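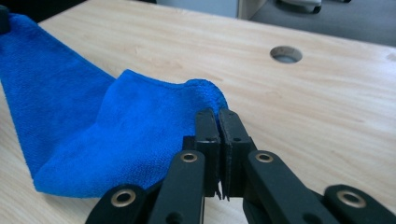

kongkaew_housekeeping
Role: Section Moderator, Linen and Surfaces
Werkivstead Facilities Forum > Linen and Surfaces > Folding of cleaning cloths

Members are invited to comment on the proposed wording for the folding of blue cloths before it is added to the section guidance in January. The present guidance states only that cloths should be "stored neatly", and practice between sites differs to a degree that has made shared storage difficult.

The proposed wording is as follows.

Blue cloths are to be laid flat on a clean table and smoothed by hand. The cloth is folded lengthwise once, then across once, with the hems brought together. The folded edge faces the front of the shelf. Cloths are stacked in piles of no more than 21. Any cloth with a loose hem is set aside for repair or disposal.

The fold shown with this post is a loose one, with one part of the cloth lying across another and a corner standing proud. Under the proposed wording it would need to be opened out and begun again.

Comments on the substance and on the wording are equally welcome.

trivo_stores
Role: Member
Posts: 410

Thank you for circulating the draft. This site supports the general intention but wishes to raise two points.

First, the limit of 21 to a pile is suitable for deep shelving only. Our shelves are shallow and the upper cloths slide forward when the door is opened. We would ask that the figure be expressed as a maximum, with sites free to set a lower one.

Second, the draft does not say which side of the cloth should be outermost. Where a cloth has a care label, we fold so that the label is inside. Staff find the piles easier to handle and the labels do not catch.

nasen_domestic_services
Role: Member
Posts: 2,081

We are not persuaded that folding is necessary at all. Cleaning cloths at our building are placed unfolded in a lidded tub beside the sink, and are taken from the top as required. The time spent folding small cloths is time taken from the rooms. We have worked in this way for six years and have received no complaint concerning it.

We would also observe that a cloth with a towelling surface does not hold a sharp crease in any event. The fold rolls at the edge, as it does in the photograph, and the pile then leans. If folding is to be required, the guidance should accept a rounded fold and should not ask staff to press it flat.

kongkaew_housekeeping
Role: Section Moderator, Linen and Surfaces

Both contributions are noted with thanks.

On the size of piles, the wording already says "no more than", and a site may set a lower figure. A sentence will be added to make this plain.

On care labels, the suggestion is accepted.

On the question of whether to fold, the section's view is that an unfolded cloth cannot be checked for wear when it is put away. The act of laying it out on the table is the point at which a thin patch or a failed hem is found. It is accepted that a rounded fold is normal for this material, and the guidance will not ask for pressing.

nasen_domestic_services
Role: Member
Posts: 2,082

With respect, a cloth can be inspected when it is taken out for use, and that is the moment at which its condition matters. We remain of the opinion that the tub method should be permitted as an alternative.

laundry_desk_w
Role: Member
Posts: 6

May I ask for clarification on one matter? The draft refers to "a clean table". At our building the only table of suitable height is also used for staff meals. Is a wiped surface sufficient, or should a separate sheet be put down first?

I should also be grateful to know whether the lengthwise fold must come first. Several colleagues fold across first and then lengthwise, and the finished cloth is the same size.

trivo_stores
Role: Member
Posts: 411

In reply to laundry_desk_w, we wipe the table and allow it to dry fully before any clean cloth is laid on it. A damp table marks the pile and the cloths then smell when stored — this was the cause of most of our returned bundles. We have not found a sheet to be of use, as it moves with the cloth when the corners are drawn across.

The order of the folds makes no difference to our stores. What does matter is that the hems meet. When the upper layer is brought over at an angle, the cloth ends with a point at one side and will not sit in a pile.

kongkaew_housekeeping
Role: Section Moderator, Linen and Surfaces

A wiped and dried surface is sufficient. Cloths should not be folded while food is on the table.

The order of folds will be left to the site. The revised sentence will read: "The cloth is folded once in each direction, with the hems brought together."

The request from nasen_domestic_services for an alternative method will be held over. Sites using tubs may continue to do so in the meantime, provided that the lid is kept closed and cloths are checked before use. The thread will remain open until the end of the month for any further remarks on the wording.

laundry_desk_w
Role: Member
Posts: 7

Thank you. That answers both of my questions. We shall place a copy of the revised sentence inside the cupboard door.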